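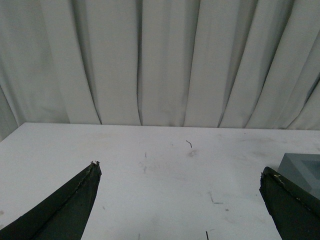
**Handout 6: Visit to the Flisow demonstration cell**

We meet at the Holisholm side entrance on Wednesday at 1:15 p.m. The demonstration lasts 59 minutes and the group is limited to 15. Read section 2 of the Dreltomness safety sheet before you come.

*What you will watch*

The cell is set up for tabletop pick and place. The arm carries a two-finger gripper with a small camera mounted close to it, so the view on the monitor moves when the arm moves. The fingers stay in that view. A white tabletop and a plain curtain give the vision software little to confuse with a part.

Watch for three things:

- how wide the fingers are spread before an approach
- what the operator does after a missed grasp
- whether small marks on the table are ever picked up as objects 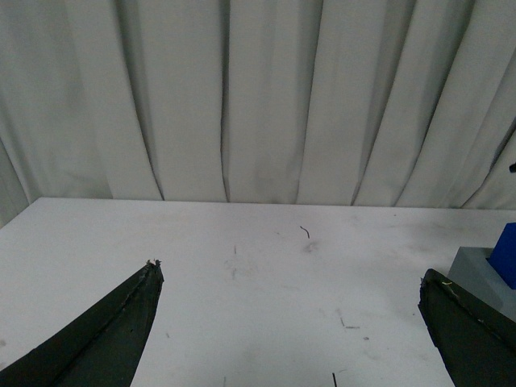
The last point matters for the assignment. Scuffs, hairs and worn fingertips are normal in a working cell, and a detector tuned only on clean tables can fail on them. The set used in the Çınar exercise has 1085 frames – take a few and try two thresholds before the visit.

*During the demonstration*

Stay behind the yellow line while the arm is powered. Questions are taken between runs.

*To hand in*

One page on a single grasp, from approach to release. Include a sketch of the finger positions and say what the wrist view did not show you. Bring it to the September lab session.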